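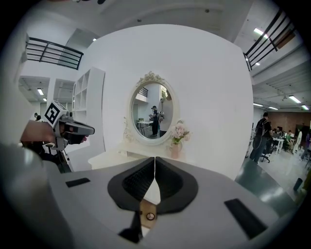

Ornate white dressing tables tend to photograph better than they live, and the Zendetti is sold almost entirely on its looks. We stock it, so we would like to sell it, but we would also like not to see it come back. The set is a vanity table and an oval mirror. The mirror has a carved crest on top of its frame, and whether you can put up with that crest will probably settle the matter. Stood against a plain white wall it has room to show off. Next to busy wallpaper we think it looks like a wedding cake.

The front of the table is curved, so the top loses depth towards the sides. A vase of pink flowers at one end is very pretty, and it also takes up space you might have wanted for a hairdryer. Eduard Šťastný, who buys for our Bretutar showroom, argued for a deeper top and lost. 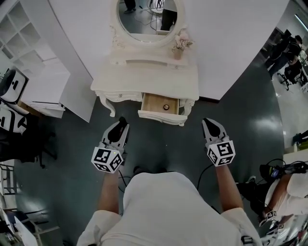
The drawer is the part we would try first in the shop. Pull it right out and look at the inside, which is light wood and does not pretend to match the outside. It will take brushes, jars and a hand mirror - it will not take everything you own. If you have a lot of make-up, look at the Ansari chest, or put open cubby shelving beside the table and buy some boxes for it.

Curved, carved legs collect dust. A dry paintbrush gets into the scrollwork better than a cloth does. We would leave spray polish alone on the white finish, whatever the tin promises.

Details
Range: Zendetti
Finish: white
Supplied as: table and mirror
Assembly: 2 people
Guarantee: 3 years on the frame and drawer
Delivery: £20, free on orders over £200
Stool: not included, see the Bomudov range

The flowers and vase are not included either. Returns are accepted unassembled and in the original packing, so please measure the wall before you order, and allow for the height of the crest.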